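What happens to a wrapper after you drop it in the bin?

I opened a snack bar this morning, ate it in three bites and threw the wrapper away without even looking at it. Then I sat there and thought, hang on, where does that go? So I spent most of my summer holiday time (the grown-up sort, which is much too short) finding out, and I'm going to tell you all of it. Some of it is a bit smelly. You have been warned!

Let's start with the wrapper

A wrapper looks like one thin bit of plastic. Mostly it isn't. If you tear one slowly you might see that it has a shiny silver side and a coloured side, and those are different layers stuck together. The outside layer is for the printing, so you know whether you've got cheese and onion or prawn cocktail. The silvery layer inside is a very, very thin coating of metal, much thinner than kitchen foil. It keeps out air and light, and that's why your crisps are crunchy and not like old cardboard.

Try leaving two crisps on a plate overnight. Eat them in the morning. Bleurgh! They've gone soft because they have soaked up water from the air. Inside the sealed bag they would have stayed crisp for weeks.

And what about the zigzag edge? Lots of wrappers have one along the ends, like tiny teeth. The machine that seals and chops the wrappers often cuts them with a jagged blade, and the little points give your fingers somewhere to start a tear. I have still had to use scissors on some of them, and once my own teeth, and my dentist was not impressed.

The scrunch test

This is my favourite bit because you can do it right now. Take an empty wrapper, squash it up in your fist as tight as you can, then open your hand.

Does it spring back open? Then it's probably plastic, even if it's silver and looks like metal. Does it stay in a tight little ball? Then it's probably foil. Foil can often be recycled if it's clean, but the springy stuff usually can't go in the recycling bin at home. Some supermarkets have a special box for it near the door, so have a look next time you're dragged round the shops.

I did the scrunch test on everything in my kitchen cupboard. The tea bag packet sprang back. The chocolate egg foil (yes, I still had one left in July, don't judge me) stayed in a ball. The bread bag sprang back so fast it made me jump.

Why do bins have bags?

You don't have to put a bag in a bin. My gran never did. She lined hers with old newspaper folded into a sort of boat, and she washed the bin out with the garden hose. But sticky things leak, and yoghurt pots are the worst for it, so most people use a bag now.

There is a trick to putting one in. If you just drop the bag inside, the first banana skin pulls it down and the whole thing collapses into a heap at the bottom. What you do is shake the bag open so it fills with air, push it down into the bin, and then fold the top over the outside of the rim all the way round, like turning down the top of a sock. Now the rim holds it up. Give it a tug to check.

You might find the bag puffs up in the middle like a balloon. That's air trapped between the bag and the bin with no way to get out! Lift one edge of the bag for a second and press down gently.

How full is full?

Wrappers weigh almost nothing but they take up loads of room, because when you scrunch them they're mostly air. I wanted to know how much, so I saved mine up and weighed them on the kitchen scales. I had 18 wrappers in a mixing bowl and they filled it right to the top, and the scales said 50 grams. One smallish egg weighs more or less the same as that, and you could lose an egg in my mixing bowl. 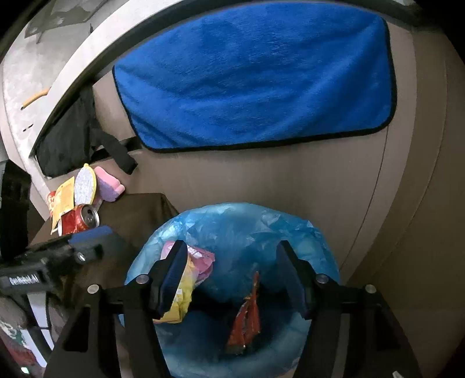
So a bin can look full when it's hardly heavy at all. Please don't climb in to squash it down (my brother did this when he was six and got stuck). A grown-up can press the rubbish down with something flat, but keep your own hands out, as there could be a sharp lid or a bit of broken glass hiding underneath.

Where does the bag go next?

When the bag is full it gets tied up and taken out to the big bin, and then the lorry comes. In Clutham, where I live, it comes very early and wakes up every dog in the street. The lorry has a big metal plate inside which squeezes all the bags together, so it can fit in hundreds of them before it has to be emptied.

After that it depends on where you live. Some rubbish is buried in an enormous hole called a landfill, which gets covered over with soil when it's full. Some is burned in a very hot furnace, and the heat is used to boil water, and the steam from the water turns a machine that makes electricity. It's quite odd to think your crisp packet might help run somebody's telly.

A plastic wrapper that's buried doesn't rot like an apple core does. An apple core is food for worms and tiny living things, and they get through it quite quickly. They can't really eat plastic. Over a very long time it breaks into smaller and smaller bits, but the bits are still there. Scientists are still working out how long it lasts.

What can you do about it?

You don't have to stop eating snacks! I certainly haven't. But one big bag shared out into tubs uses less wrapping than lots of little bags. Fruit such as bananas and satsumas comes in its own wrapper, and the worms are very happy to have it afterwards. And if you're out and there's no bin, put the wrapper in your pocket until you find one. Light things blow away ever so easily, and they end up in hedges and ponds.

Some words to know

Landfill: a big hole in the ground where rubbish is buried.
Layer: one sheet of something, on top of or underneath another.
Furnace: a very hot, closed-in fire.
Liner: a bag or sheet that goes inside something to keep it clean.

Next time I'm going to look at what happens when you pull the plug out of the bath, so keep an eye on your plughole until then.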